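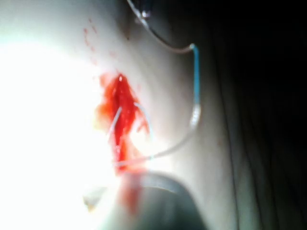 Flindard, February

First Aid Kits and Classes: Frequently Asked Questions

Compiled by Hatsue Morikawa. Questions come from readers of the household safety pages. I don't sell kits, I don't teach classes, and I don't get a cut if you buy one.

Do I need a first aid kit at all?

You need the things that go in one. Whether you need them in a red zip bag with a cross on it is another matter. A shoebox with bandages, gauze, tape, scissors, tweezers, gloves and a pain reliever will do most of what a household asks of it, provided everyone in the house knows where the shoebox is. Kits are convenient, and I own one. I just don't believe the bag is worth what the bag costs.

What does "100 pieces" on the label mean?

Less than you'd hope. Count the way the packager counts and every small adhesive strip is a piece. So is every alcohol wipe, every cotton swab and sometimes every safety pin. I opened a Lokico 100-piece kit last fall and the great majority of it was strips and wipes. The roll of gauze was one piece. The scissors were one piece, and they wouldn't cut a T-shirt. Read the contents list, cross out the strips, wipes and swabs, and see what's left. If the seller won't show you a contents list before you pay, don't pay.

Is the $49 kit better than the cheap one at the drugstore?

Sometimes, and the price won't tell you. What you should be comparing is gauze, elastic wrap, larger dressings, decent gloves and shears that cut. A few of the midpriced kits do improve on those. Others spend the difference on pockets. There's a habit of adding a whistle and a little compass too, which I have never understood in something meant for a kitchen drawer.

And the $339 one?

That's the Woltach "family trauma" bag, and I get more mail about it than anything else. It contains some serious items. It also contains items that need training to use, and the training isn't in the bag. If you've been taught to pack a wound and put on a tourniquet, you can probably put together the same contents yourself for less. If you haven't, spend the money on a class first and then decide. You may find you want two or three things from the bag and not the bag.

Are cheap tourniquets from online marketplaces okay?

I wouldn't. Copies of well-known designs are common, and the buckle or the rod can fail when it's tightened hard. Reviews are no help here - almost everyone who reviews one has never used it. Buy from the manufacturer or a dealer the manufacturer names.

How should I stop heavy bleeding?

Call 911 or have someone else call, and press hard on the wound with the cleanest cloth you can reach. Keep pressing. Don't keep lifting it to look. That's the part every instructor agrees on, and it takes no kit at all. For anything past that, take a class and don't learn it from a FAQ, including mine.

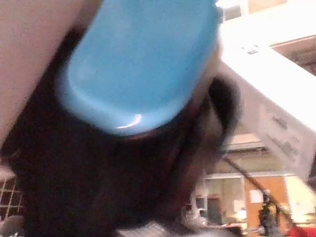
Can I get certified entirely online?

You can get a certificate. Plenty of sites will send you a PDF within the hour. Whether your employer, your license board or your kid's camp will take it is up to them, and many want to see a hands-on skills check. Ask before you enroll. "Nationally recognized" in an ad means very little until you know who's doing the recognizing.

My bigger complaint is that watching isn't doing. I passed a Seok online course on a Saturday with the sound off. It was multiple choice, with unlimited retakes. I would not have wanted me to come to anyone's rescue on the strength of it.

Is an in-person class worth it, then?

Usually, if you get your hands on something. Ask these before you sign up:

How many students share one practice dummy or wound trainer?
Will each student be checked one at a time?
How much of the class is video?
Does the fee include the card, or is that extra?

A class where you sit through two hours of slides and get five minutes with the equipment is an online course with parking.

Do the realistic practice wounds help people learn?

I've heard it argued both ways and haven't seen anything that settles it for me. Instructors like them, and students remember them. The sellers say they cut down on panic in a real emergency, which is a hard thing to prove and an easy thing to print in a catalog. What I'd accept is that pressing on something with a little give beats pressing on a tabletop. If a class uses rolled towels and a good teacher, I'd still go.

My workplace was quoted $1,848 for group training. Is that fair?

It depends what's in it, and quotes are written so that you can't tell. Ask for the price per person, the length of the session in hours, the number of instructors and whether cards are included. Then get a second quote. Watch for a "supply package" line. One reader found that theirs was a box of kits the office already had on the wall, with new stickers.

Do supplies really expire?

Some do. Medicines and ointments have dates and you should follow them. Wipes dry out. Adhesive gets weak in heat, so the strips that have been in your glove compartment through a few summers may not stick to anything. Plain gauze in a sealed, undamaged package holds up well, though if it's marked sterile and the wrapper is torn, it isn't sterile anymore. What I don't buy is the refill subscription that replaces everything on a schedule whether you used it or not. Check the box twice a year, replace what's used or out of date, and cancel the subscription.

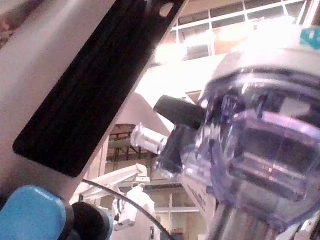 Where should I keep the kit?

Somewhere people can reach it in the dark. The bathroom is the usual answer and a poor one, what with the steam. A kitchen cabinet away from the stove works. Keep medicines up high or locked if there are children in the house, even if that means splitting the kit in two.

Should I put hydrogen peroxide on a cut?

I grew up with it and I liked the fizz. The common advice now is to skip it for ordinary cuts. It can irritate the tissue, and clean running water does the job. The brown bottle keeps turning up in kits anyway.

Are first aid apps any good?

Fine for reading ahead of time. Download one that works without a signal, and look at when it was last updated. I don't picture anyone scrolling past a login screen while a family member is bleeding, so don't count on it for that. If you call 911, the dispatcher can talk you through a lot - put the phone on speaker.

Can you recommend one kit?

No. I've been asked by readers and by two of the companies. Prices move, contents get swapped without the name changing, and the one I liked last year has lost its shears. Use the contents list and bring your own scissors.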